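Ordnung im Kleinteilelager: Ein Gespräch mit Birgit Schmieder

Seit dem Umzug der Lehrwerkstatt Wunderlich im Juli verantwortet Birgit Schmieder die Materialausgabe. Auf 60 Quadratmetern lagern dort Bauteile für die Ausbildung in Elektronik und Mechatronik. Vor dem Umzug habe jede Gruppe eigene Vorräte geführt, berichtet sie. »Wir hatten 700 Positionen in der Liste, und bei 200 davon wusste man nicht, in welchem Schrank sie lagen.«

Die neue Ordnung beruht auf offenen Kunststoffschalen, in denen die Teile zunächst gesichtet werden. Erst danach erhalten sie einen festen Platz. »Gelb bedeutet bei uns: noch nicht eingeordnet«, erläutert Schmieder. Hubmagnete würden dabei stets mit ihren Anschlussleitungen abgelegt. »Wer den Stecker abschneidet, macht dem Nächsten Arbeit.«
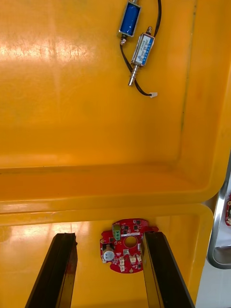

Zwei Hubmagnete und eine rote, runde Leiterplatte in gelben Kunststoffschalen.

Auf die Frage, weshalb auch einzelne Platinen aufbewahrt werden, verweist Schmieder auf den Unterricht. An ihnen lasse sich das Lesen eines Layouts üben, auch wenn das zugehörige Gerät längst fehle. Aussortiert werde nach fünf Jahren ohne Entnahme. Für Magnete gelte diese Frist nicht: »Die brauchen wir in jedem Lehrjahr, und zwar in verschiedenen Bauformen.«

Die Bestandsliste wird derzeit in das Programm Junia übertragen. Nahezu die Hälfte der Einträge sei geprüft, so Schmieder. Offen ist noch, wie Teile ohne lesbare Typenbezeichnung erfasst werden sollen.

Kommentare

T. Carrasco: Werden Hubkraft und Nennspannung mit erfasst? Bei uns fehlte das, und wir mussten alles nachmessen.

Lötfuchs: Fünf Jahre wären mir für Platinen zu kurz.

Kontakt | © Lehrwerkstatt Wunderlich | Nach oben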